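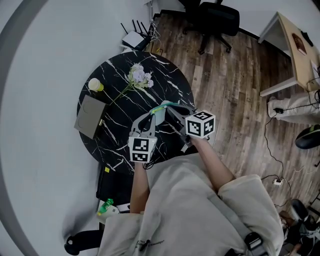
*Two grippers and one small teal object, over the round marble table.*

8/23/18

I have now lived with the Omik hand gripper kit for long enough to write something fair about it. Several readers asked me after my post in May if the kit is worth to rent for a small group, and I promised an answer when I had used it with my own hands. I am slower than I promised, sorry for that.

For those who did not read the May post: you hold one gripper in each hand, you do the task as you would like the robot to do it, and the software follows the printed cubes to know where each gripper was. There is no robot arm in the package. You get the pair of grippers, the cubes, the head camera with its straps, the cables and a licence for the software. We rented ours from Nieto, who deliver in Nollton and ask for a deposit of 200 pounds. The deposit came back without discussion when Montserrat Bravo rented the first version last year, so I was not worried.

**The grippers**

They are grey plastic, with curved fingers that make me think of a crab. I expected them to be tiring and they are, but in another place than I expected. My fingers were fine. It was the upper part of the forearm that complained, from holding the wrist straight so that the cube stays in view. After 20 minutes I wanted a pause, and Baltasar Barroso, who is much stronger than me, wanted one at nearly the same moment. I wear my sleeves pushed up now, as a loose sleeve likes to fall down over the cube in the middle of a recording.

The curved fingers are good for small things. When you close both grippers on one object from the two sides, they meet well and you feel clearly that you have it. For flat things they are much less good. A sheet of paper on a hard table is almost impossible, and I lost a whole morning on it before I gave up and put a cloth under the paper.

**The cubes**

The black and white patterns must be clean and they must be flat. One of ours had a corner which was lifting a little, and the software lost the left hand each time I turned it outward. I pressed the corner down with a small amount of glue and the problem went away. I wrote to Omik about it and they sent a replacement cube, free, but it travelled for two weeks.

Please also think about your table. Ours is black marble with white lines, very glossy, and I was sure that it would confuse the tracking. It did not, at least not the pattern itself. The lamp was a bigger trouble. When it stands behind you, its reflection in the table can be strong enough that the camera makes everything else dark, and then you have a recording where the hands are only shadows. We moved the lamp to the side and closed the curtain.

**The software**

This is the weak part. The calibration is well explained and I could do it alone on the second try. But the program saves every recording with a name made only from the hour, and if you stop and start again inside the same minute, it asks if you want to replace the old file, with "Yes" already selected. I pressed Enter two times before I understood what I was doing. We kept 168 recordings at the end and I would have had more.

The export works, but slowly. Baltasar wrote a short script that renames the files and puts them in folders by object. I can send it to anyone who writes to me.

**Compared with Drillden**

Some of you use the Drillden set, which I tried for one afternoon at a friend's workshop. Its grippers are lighter and the trigger is softer. On the other side, its markers are on flat plates, and when the wrist turns you lose them sooner than a cube. If your tasks are pick and place with the hand always pointing down, I think I would take Drillden. For tasks where the two hands work together and turn a lot, like handing over or opening something, I prefer Omik.

**Would I rent it again?**

Yes, for one month, not for three. In the first week you make mistakes, in the second and third you make the good recordings, and after this I noticed that we became lazy and repeated the same movements. Ask Nieto for the second set of straps for the head camera, the standard one was too big for Montserrat and she had to pull it very tight. They have the small size but it is not listed on their page.

Next I want to try the soft finger tips, which are sold separately. If somebody already has them, please tell me in the comments whether they stay in place, because the photos in the catalogue show them only on new grippers and mine are scratched by now.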